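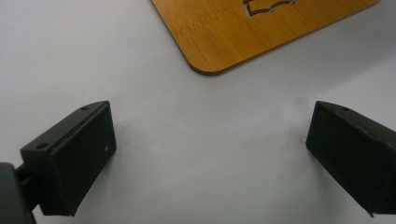

Figure 1. Bamboo board on a white surface.

Effect of Oil Finish on Water Uptake and Cupping in Kitchen Boards

Materials Project Report, Corkuver Technical College
Submitted Oct 19, 2024

1. Introduction

Wood and bamboo exchange moisture with their surroundings until they reach equilibrium. When one face of a flat board takes up water faster than the other, the wetter face expands more and the board bends across its width. This bending is called cupping. It is a common fault in kitchen boards, which are often rinsed on one side and then left lying flat.

Oil finishes are sold as a way to slow this process. Product labels usually recommend a number of coats but seldom say how much water uptake is reduced. The project measured water uptake and cupping in boards of three materials, with and without an oil finish, under one fixed wetting procedure. Wear, knife damage and hygiene were outside the scope.

2. Background

Water moves through wood mainly along the grain. End grain therefore absorbs much faster than face grain, and in a board with exposed end grain at two edges, a large share of the uptake can occur through a small share of the surface. Below the fiber saturation point, absorbed water enters the cell walls and causes swelling. Above it, additional water fills the cell cavities with little further change in dimensions.

Bamboo is a grass, and boards sold as bamboo are made of strips glued together. The adhesive layers interrupt the path of water between strips. The strips themselves still swell, so the overall behavior depends on strip direction, adhesive and pressing conditions, none of which were stated by the suppliers.

Drying oils such as linseed and tung harden by reaction with oxygen. Mineral oil does not harden and stays mobile in the pores. The finish used here, Marnar board oil, is described by its label as a hardening blend.

3. Materials and Equipment

Six boards were used: two maple, two beech and two bamboo. All had a nominal length of 305 mm. One board of each material was oiled and the other was left as received, after light sanding to remove any factory treatment at the surface. It was not possible to confirm that factory treatment had been fully removed.

Mass was measured on a Voß bench scale with a capacity of 2,000 g and a resolution of 1 g. Cupping was measured with a steel straightedge and feeler gauges at the midpoint of the length. Room temperature and relative humidity were recorded by a Numon logger placed on the shelf beside the boards.

4. Procedure

The boards were conditioned on edge in the test room for two weeks in September. Conditioning was considered complete when two readings taken a day apart agreed within the resolution of the scale.

Three coats of oil were applied to the faces, edges and ends of the treated boards. Excess oil was wiped off after 20 minutes, and each coat was left overnight before the next. The treated boards then cured for seven days. Dry mass was recorded after curing, so the mass of the oil is included in the starting value.

For wetting, each board was laid on two plastic strips in a shallow tray with water covering the lower face and part of the edge thickness. After four hours it was removed, wiped with a dry cloth and weighed. Cupping was measured within five minutes of removal. The board was then stood on edge to dry and measured again at 24 hours and 72 hours.

The same face was placed down in every case, marked in pencil on one end. The mark survived wetting on all boards but had to be redrawn on the oiled beech board after curing.

5. Results

Mass before and after wetting:

Maple, untreated: 812 g to 858 g, gain 5.7%
Maple, oiled: 820 g to 843 g, gain 2.8%
Beech, untreated: 790 g to 846 g, gain 7.1%
Beech, oiled: 784 g to 813 g, gain 3.7%
Bamboo, untreated: 876 g to 916 g, gain 4.6%
Bamboo, oiled: 871 g to 893 g, gain 2.5%

Cupping immediately after wetting:

Maple: untreated 1.1 mm, oiled 0.5 mm
Beech: untreated 1.8 mm, oiled 0.9 mm
Bamboo: untreated 0.7 mm, oiled 0.4 mm

At 72 hours the three oiled boards were within 0.1 mm of their starting shape. The untreated maple and bamboo boards had recovered to 0.2 mm. The untreated beech board retained 0.6 mm of cupping and rocked when placed on a flat bench.

6. Discussion

Oiling reduced the percentage gain by close to half in all three materials. The reduction was smallest for bamboo, which also had the lowest gain without oil. One possible reason is that the adhesive layers already restrict water movement, leaving less for the finish to block. The test cannot separate this from differences in density between the boards.

Cupping followed the same order as mass gain – beech highest, bamboo lowest – but the two quantities were not proportional across materials. This is expected, as the amount of swelling for a given moisture change differs between species and with growth ring orientation. The beech boards were visibly flat-sawn, and flat-sawn stock tends to cup more than quarter-sawn stock.

The main limitation is sample size. With one board per condition, variation between boards of the same material could not be estimated, and a difference of 0.1 mm in cupping should not be treated as meaningful. Water temperature was not controlled. Humidity in the room rose during the second drying period, which may have slowed recovery of the beech boards, tested last.

7. Further Work

A repeat with at least five boards per condition would allow a basic statistical comparison. Sealing only the end grain on one set would show how much of the benefit comes from the ends. The oiled boards have been kept and will be wetted again after ten wash cycles to check how quickly the finish loses effect.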